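Convocatoria de participantes: estudio de teleoperación bimanual en entornos domésticos simulados

Grupo de Manipulación Móvil, Laboratorio Juška, sede de Ollonport
Plazo de inscripción: abierto hasta completar las plazas
Inicio de las sesiones: septiembre

Objeto de la convocatoria

El Laboratorio Juška busca 42 participantes adultos para un estudio sobre la recogida de demostraciones en simulación. Los participantes controlarán a distancia un manipulador de dos brazos dentro de viviendas generadas por ordenador y ejecutarán tareas cortas de recogida y colocación de objetos. Las trayectorias registradas se emplearán para entrenar y evaluar políticas de control aprendidas por imitación.

El estudio forma parte del proyecto Stillent, dirigido por Iolanda Vasconcelos. La coordinación de las sesiones corresponde a Tarek Harb.

Antecedentes

En la primera fase de Stillent se recopilaron 2,000 demostraciones con un único operador experto y una cámara virtual fija, situada frente al robot. Las políticas entrenadas con ese conjunto mantuvieron su rendimiento en cocinas y salones, pero lo perdieron en estancias pequeñas, sobre todo en baños, donde los sanitarios limitan el espacio de maniobra y los propios brazos ocultan parte de la zona de trabajo.

El análisis posterior, a cargo de Wulan Halim, atribuyó la mayor parte de los fallos a dos factores: la escasa variación de la orientación de la cámara y la homogeneidad del estilo de control. El primero se aborda con vistas inclinadas y solidarias al robot. El segundo requiere operadores con trayectorias personales distintas, y a ello responde esta convocatoria.

Diseño del estudio

Cada participante realizará 2 sesiones en días diferentes. En la primera se trabaja con cámara nivelada; en la segunda, con cámara inclinada. El orden se invierte para la mitad de los participantes. En cada sesión se completan 8 tareas, precedidas de un periodo de práctica que no se registra.

Variables medidas: tiempo hasta el primer contacto, número de correcciones de la muñeca, colisiones con el mobiliario y carga de trabajo declarada mediante cuestionario. No se graba la imagen ni la voz del participante.

La hipótesis principal es que las demostraciones obtenidas con cámara inclinada son más lentas, pero producen políticas menos sensibles a la oclusión. La hipótesis secundaria se refiere a la transferencia entre estancias y se detalla en la hoja informativa.

Requisitos

Tener 18 años cumplidos.
Visión normal o corregida con gafas o lentillas.
Uso funcional de ambas manos.
No haber participado en la primera fase de Stillent.
No presentar antecedentes de epilepsia fotosensible ni de mareo intenso por simulador.
Comprensión de instrucciones orales en español o inglés.

No se exige experiencia en robótica ni en videojuegos. El formulario pregunta por ambas y las respuestas se usan para equilibrar los grupos.

Entorno de trabajo

El operador maneja los brazos con dos mandos y observa la simulación en un monitor convencional; no se utiliza casco de realidad virtual. Las estancias proceden de un generador propio que varía la distribución, las texturas y la iluminación. En la condición inclinada, el horizonte no coincide con el borde de la pantalla y los segmentos de los brazos pueden tapar buena parte del suelo. El participante no puede modificar la orientación de la cámara. Una vista de baño, con el segmento blanco de un brazo en primer término, la pinza del otro a la izquierda y el lavabo y el inodoro al fondo: 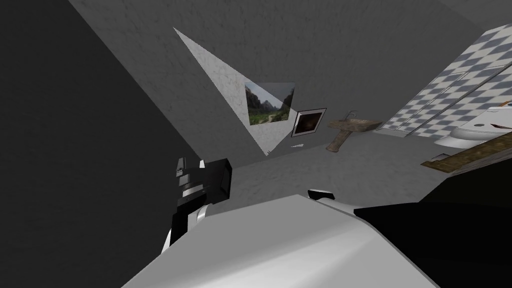 Compensación

Los participantes que completen las dos sesiones recibirán una tarjeta de compra y el reembolso del transporte público desde Ploltville. Quien se retire tras la primera sesión recibirá la mitad del importe de la tarjeta. La retirada no requiere justificación.

Protección de datos

Las trayectorias se almacenan con un código numérico. La tabla de correspondencia se conserva por separado, bajo la responsabilidad de Yaa Amoah, y se destruye al cierre del estudio. El conjunto de datos publicado no incluirá edad ni sexo a nivel individual.

Inscripción

Las solicitudes se presentan con el formulario disponible en la recepción del laboratorio o en la página del proyecto. Debe indicarse la disponibilidad de mañana o de tarde. Las consultas técnicas sobre el simulador se dirigirán a Povilas Šimkus; las relativas a horarios, a Tarek Harb.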